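Patch cable boot won't slide over the plug latch

I'm re-terminating a batch of Ravilex patch cables, 93 in all. The cable is yellow-orange with an orange rubber boot and a clear plug. On some, the boot rides up over the latch and the plug won't click into the switch. Trim the boot or replace it?

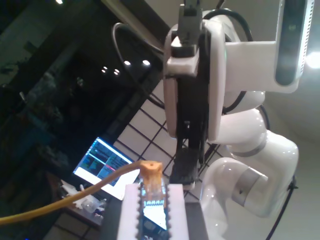 2 answers

Answer 1
Replace it. Check that the boot matches the cable's outer diameter. A boot that is too tight bunches up behind the plug.

Answer 2
Don't trim. Pull the boot back 10 mm, press the latch, then push the boot forward until it stops. For the yellow RJ45 connectors, hold the connector by its sides
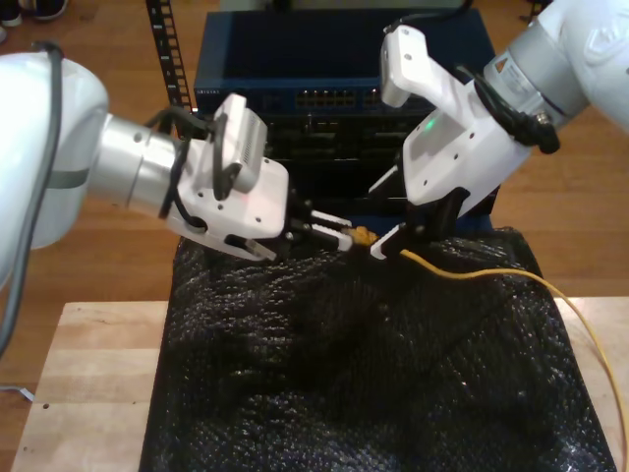
and keep pressure off the latch. Retest continuity afterward. Udirus boots run short, so they may fit better.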